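Weltbridge Community Science Workshop
Home > Get Involved > Paid and Unpaid Openings

Bench Assistant, Sample Prep Room (part-time, paid)
Posted May 15, 2024

The prep room at Weltbridge needs a person who likes putting small things back where they go. If you have ever re-sorted someone else's silverware drawer while they were out of the room, please keep reading.

We run water and soil testing for gardeners, well owners, school groups and one very persistent pond society. Samples come in by mail and over the counter in capped tubes. They get logged, racked, tested, un-racked, and laid in cases for storage or return. The testing part is done by Dehua Tian, who has the training. Everything on either side of the testing part would be done by you.

What the job looks like on a normal shift

You open the mail. Some of it is tubes. Some of it is jam jars, in spite of the instructions, and those get a polite form letter. You check each label against the Meng log (our sample database, older than it should be) and write the number on the cap if the sender forgot. Then you set the tubes out for Dehua, and when she is done you put them away again.

The putting away is most of it. Tubes lie flat in the case. The lid closes without force. If the lid needs force, something is in there wrong and you start over. We get through 1,000 tubes in a busy season, and August is the busy season, when every tomato grower in the county decides at once that the dirt is to blame.

You would also look after the long table, which means wiping it down, keeping the seam between the boards free of grit, and returning stray parts to the shelf before they become permanent residents.

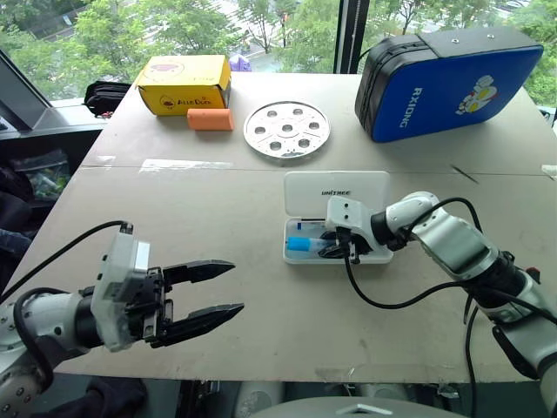
The prep table, with a blue-capped tube at the open case and the perforated metal plate behind.

Hours and pay

16 hours a week, split over mornings if you like mornings and afternoons if you don't. Pay is on the county assistant scale, which will not change your life. You get a locker, a lab coat in one of the two sizes we own, and use of the kettle. Parking is free behind the Flatetti building next door – use the gravel side, please, as they are particular about the paved side.

Who we are looking for

Steady hands and legible handwriting. No degree needed and no lab experience either, though you should be able to tell a 1 from a 7 when a stranger has written it in pencil on damp tape. You need to be 18 or over and all right with standing for a couple of hours at a time.

It helps if you can work next to other people without narrating. It also helps if you don't mind narrating to a group of fourth graders when they come through, which they do, and they will ask whether any of it is poison. Please have an answer ready.

We are not looking for a self-starter with a passion for excellence. We had one. The labels were color-coded by mood.

How to apply

Send a short note to Branwen Hopkin, workshop manager, care of the front desk. Tell us when you could start, which hours suit you, and about one thing you keep in good order at home. A résumé is fine but keep it to a page. Handwritten notes are welcome, for reasons you can probably guess.

We will ask 5 people to come in for an hour of paid sorting and a chat. Bring reading glasses if you use them – the print on the tubes is tiny, and the good magnifier belongs to Dehua.

Weltbridge Community Science Workshop, 122 Arnero Street, side entrance. The bell works if you lean on it.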